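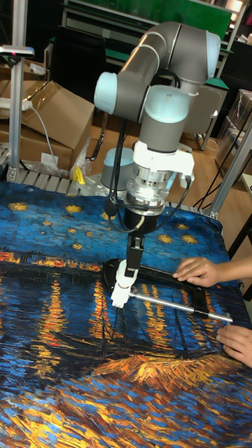
Storosport Junior Cricket Program, Linwood
Interim report to the Kuusk Foundation
January 2020

The grant period opened with the installation of two artificial pitches at the Linwood ground. Both are in regular use by the under-11 and under-13 squads. Enrollment for the winter indoor block closed at 48 players, and 9 of these are new to the sport.

Two coaches have completed the first part of their certification. The second part was postponed by the provider and is now scheduled for March. Salary costs under this heading are therefore below budget, and Storosport requests permission to carry the balance into the next quarter.

Attendance records have been moved to Gudance, the scheduling system approved in the original application. Parents receive session changes by text message. Some families have not yet registered, and paper sign-in sheets remain available at the door.

Delivery of the junior batting helmets is outstanding. The supplier has confirmed the order but has not given a shipping date. Hard-ball practice for the younger squad will not begin until the helmets have been received and fitted.

A statement of expenditure is attached.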